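Slanted bins or flat tables for the produce corner?

Started by tasinberg_annex

We're redoing the produce corner in our teaching store and I need to settle the display before May. The money covers one long stand or 3 folding tables, and it won't cover both. The stand I'm leaning toward is light wood on a black metal frame, with open bins tilted at the front and cabinet doors underneath. The doors have slots cut in them for air.

My worry is the tilt. Our stock is a mix of real vegetables and the fake ones we use for practice, and the round stuff tends to roll. We have a lot of napa cabbage, cucumbers, carrots and bitter gourd. Green onions too, but they never stay where you put them.

Has anyone run a stand like this for more than one season?
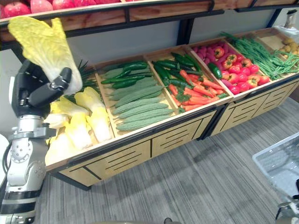 Retail Display and Merchandising Club — Produce Section

The napa is in the end bin with the green onions behind it, and only the tips of the onions stick up over the rim. Next to it, cucumbers along the top and bitter gourd down to the front edge. Then carrots with more cucumbers. I'd like opinions on the sorting as well as the stand.

gaso_greens wrote:

We've had tilted bins for 8 years. Get the stand. Flat tables look fine in the morning and by 2 in the afternoon everything has been pushed to the back where short customers can't reach it. With a tilt it comes down to the front by itself.

Rolling was only a problem for us with oranges and limes. Napa won't go anywhere once you lay it on its side.

Arnulfo Grajales wrote:

I disagree about the tables. A table can be moved, folded, washed outside with a hose and lent to the school next door. A long wooden stand goes in one place and stays there. We bought one from Ulletti and had to take a door off its hinges to get it into the building.

Also, wood and wet greens are a bad match. If you mist your produce at all, you will be sanding those bins in a couple of years.

On the sorting: I would not put cucumbers in two bins next to each other. It looks like you ran out of something and filled the hole.

tasinberg_annex wrote:

We don't mist. The real vegetables come out for class and go back in the cooler after. Good point about the door, I'll measure ours tonight.

The cucumbers are in two places because we have too many. One is lying across the divider already. I could put the extra ones in the cabinet.

marrow_and_leek wrote:

Don't put them in the cabinet, you'll forget them. Bags, twist ties and the spare price cards go in the cabinet.

I like the bitter gourd under the cucumbers. The pale bumpy skin next to the dark shiny one makes it easy to tell them apart, and people who don't cook with bitter gourd do mix them up. Carrots beside green is always good. If it were mine I'd leave those and fix the onions. Stand them in a tall bucket at the end of the row. Behind the cabbage all you see is the tops and you have to reach over to get at them.

gaso_greens wrote:

Agree on the onions. Disagree on the bucket — somebody kicks it over. Give them the front of the napa bin and push the cabbage back. Lay the onions flat with the roots all facing one way.

Arnulfo Grajales wrote:

If you put the onions in front, the cabbage will come down on top of them. That's what a tilt does, you said so yourself.

gaso_greens wrote:

Put a strip of wood between them. We cut ours from an old shelf and it sits in the bin without screws.

cardenas_st_market wrote:

I help out at the Cárdenas market and we have both. Tables out front for whatever is cheap that week, tilted bins inside for the regular things. For a teaching store I'd go with the bins, so students learn to rotate stock from the back. On a table they just pile it up.

One thing I'd check is the depth. Ours took 100 pounds of carrots to look full before we put in false bottoms. An upside down crate works.

Arnulfo Grajales wrote:

The false bottom I agree with. Do that whichever one you buy.

tasinberg_annex wrote:

Thanks, all. I measured and the stand goes through the double doors but not the side one, so it would have to come in through the front. I'm going to ask for the stand and try the wood strip for the onions. Extra cucumbers will go back in the cooler for now.

Does anyone have a good way to attach price cards to a slanted edge? Tape leaves marks on the wood.

marrow_and_leek wrote:

Small spring clips, clipped to the divider. Get the black ones and they'll match the frame.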